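Pekness Blurbs, version 3
README and data card

What this is

Pekness Blurbs is a set of 1763 back-cover blurbs from science fiction paperbacks, typed out and labeled by hand. Most are space opera or military science fiction, since that is what the shelves at Clendamlow were full of. Each blurb comes with a few labels saying what the text promises: a war, an empire, a clone, a lost Earth, a sequel.

People keep asking whether the set can be used to "map the themes of the genre." I doubt it. A blurb is an advertisement. It was often written by someone in a hurry, sometimes by someone who had read a synopsis instead of the book, and its job was to get the paperback off the rack. If most of the blurbs in the set mention a galaxy in danger, you have learned what publishers thought would sell.

Where the text came from

The books belong to the Clendamlow reading room, which took them in as donations and sorted them by author, more or less. We copied the blurbs from the physical covers. Nothing was taken from store pages, where blurbs get trimmed, merged with review quotes, or swapped for the text of a later edition without notice.

The first plan called for 2000 blurbs. We stopped short because the remaining boxes were mostly duplicates, and padding the set with reprints to reach a round number seemed like a poor idea. 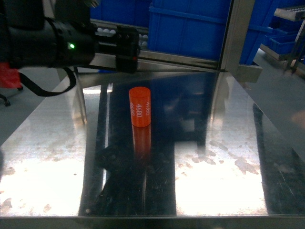
One user of the October version wrote in to object that blurbs are better evidence than this card admits. Readers chose their books by the back cover, the message went, so the back cover shaped what they expected from the story, and a promise of an alien war colors the reading even when the war takes up a single chapter.

That is a fair argument about readers. It would be a stronger one if we had any record of what those readers thought, and there is none in this set. I have left the warnings as they were.

Fields

id: a plain running number. Gaps are deleted duplicates.
title: as printed on the cover, odd capitals included.
series: the series name if the cover gives one, otherwise blank.
year: the year of the printing we had in hand. It is often not the year of first publication. Please stop plotting it as if it were.
blurb: the full text of the back cover, minus price, bar code and publisher address.
quotes: praise from reviewers or other writers, kept apart from the blurb. Where a quote runs straight into the sales copy we had to guess at the split.
labels: one or more of war, empire, rebellion, alien contact, clone or artificial person, lost Earth, time, disaster, other.
doubt: yes or no. Yes means that the two labelers disagreed and the matter was settled by talking it over.

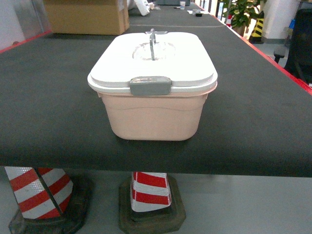

J. Cifuentes
Data editor, Pekness Blurbs

How the labels were made, and how far to trust them

Two people read each blurb and labeled it without seeing the other's choices. They disagreed on 668 of them at least once. I have seen data cards that would bury a figure like that under an agreement score with a respectable name. It deserves to be seen as it is.

The worst label is "rebellion." Half the time a blurb says that an outpost has broken away, a fleet has gone silent, or a governor has stopped answering messages. Is that a rebellion? The labelers never fully agreed, and the written rule changed partway through version 1. We went back over the early records for version 2, though I wouldn't swear that every one was caught.

"Empire" has the opposite problem. It is applied too freely, to any government with more than one planet and an unpleasant name.

"Clone or artificial person" is fairly solid. Publishers don't hide a clone. If there is one in the book, the back cover usually tells you by the second sentence, even when the novel treats it as a surprise.

"Other" is a junk drawer. Don't train on it.

What we would not use it for

Claims about what happens in the books. Nobody on the project checked the blurbs against the novels, and some are plainly wrong. One calls a character the last human alive and then introduces his sister.

Claims about trends over time. See the note on year, and bear in mind that donors give away the books they don't want.

Claims about science fiction outside English. There is none here.

Teaching software to write new blurbs. You can do it, and the Primby tool ships with a script for it. The results read like the originals, which says more about the originals than about the tool.

Changes in this version

Praise quotes moved into their own field.
Ellipses kept as printed. Version 2 cut every run of dots down to three, and some covers have a good many more than that.
Duplicate printings removed where the blurb was the same word for word. Printings with reworded blurbs stay in, and they may be the most useful thing in the set: the same novel sold first as an adventure and later as a warning.
Typing errors fixed where we could check the cover again. Errors on the cover itself are left alone.

Known problems

Blurbs with a torn or stickered corner have missing words marked with [...].
Series names are not standardized. The same series can turn up as a saga, a cycle and a chronicle depending on the printing.
The Primby loader drops blank series fields without a warning. Read the plain text file if you need them.

Last updated Sat 24 January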